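The border is on!

I finished picking up stitches last night after supper, all the way around, and when I added everything up I had 1,892 of them. I was aiming for 1,892, so you can imagine the noise I made (the dog left the room). The last time I tried a picked-up border on something this big I was off by enough that one side ruffled like a lettuce leaf, and I pretended for years that it was a design choice.

For anyone who has wandered in during the middle of all this, it's the Mirnon blanket, the big square one with the slip-stitch center, in the gray-green Jamora wool I bought back in the spring. I had 10 skeins to start with and I am now down to the last two, with a garter border still to go and some kind of edging after that. Troels Ladefoged wrote me a very kind note to say that his took far less yarn in the border than the pattern claims, and I am choosing to believe him with my whole heart. If he's wrong I'll do the bind-off in cream and call it a frame.

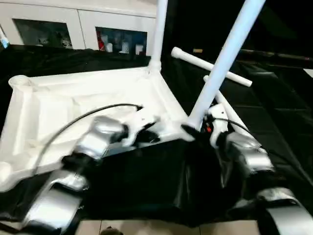
White square on a black cloth.

I should back up and say how I got the corners to behave, because Edeltraud asked and I promised I'd write it down. The pattern has you put a marker on either side of a single corner stitch and increase outside the markers every other row. That works, but I kept dropping the markers between the sofa cushions, and by the third evening I had lost my place so many times that I took them all out and just ran a bit of pink cotton up through each corner stitch. I flip it front to back as I go, and I can see from across the room where the corner is! It pulls right out at the end. Waltraud Lammers taught me that one back when we were all making baby blankets at the same time, and I'd forgotten it completely until my hands sort of remembered on their own.

The needles are another story. I started the center on my old Lakatos circular, the one with the nice pointy tips, and it was perfect until I got past 1,497 stitches or so on the pick-up round, and then I simply ran out of cable. I ended up joining two Midavus cables with one of those tiny connectors, and there's a little bump where they meet that every single stitch has to be coaxed over. You get used to it. You also get a very strong left thumb.

Blocking is what I keep worrying about, and I've been putting off deciding where on earth to do it. The spare bed is too small, the floor belongs to the dog, and I don't trust myself to pin wool this heavy to a carpet without stabbing something. I've been thinking about foam boards, laid side by side so I can stack them away afterward. The black tufted leather would be soft enough underneath, but a flat white board lying across it at a slant like that would never hold a wet blanket square, so I'd want something hard and level under mine. Finn Hamann offered me his ping-pong table, which is sweet of him, and I may well say yes if he means it for the three days it'll take to dry.

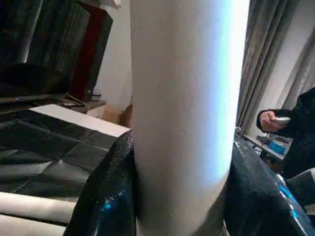 Garter ridges go faster than I expected, even at this size. I managed four rows this afternoon while the soup was on, and one more while it got cold, and then I sat and petted the wool for a bit. I have also been dithering over how to store the thing once it's done, because moths found my blue shawl last winter and I have not recovered. Rolling is supposed to be kinder than folding, and a big smooth white cylinder like that one would be just the shape to roll it around, with no hard creases down the middle. I'd put an old cotton sheet between the layers and tuck in some cedar. Benedikt Ostermann swears by lavender, but lavender makes me sneeze.Tomorrow I want to get through the second skein's worth and see where I stand. If the ball lasts to the eighth ridge I'll do the full border, and if it doesn't I'll stop at six and go straight to the edging. I've swatched two edgings so far. The little points are prettier, but they'd take me until September, and the plain i-cord looks tidy and would let me use up the ends. I left both swatches on the kitchen counter to see which one I reach for in the morning.

Oh, and I found the missing markers. They were in the yarn bag the whole time, under the pattern.

Recent entries
Mirnon blanket: the center is done
62 ends and a pot of tea
Swatching the Jamora, again
What the moths did to my blue shawl
Waltraud's trick for sleeves

Back to top | Contact me | Copyright, all patterns belong to their designers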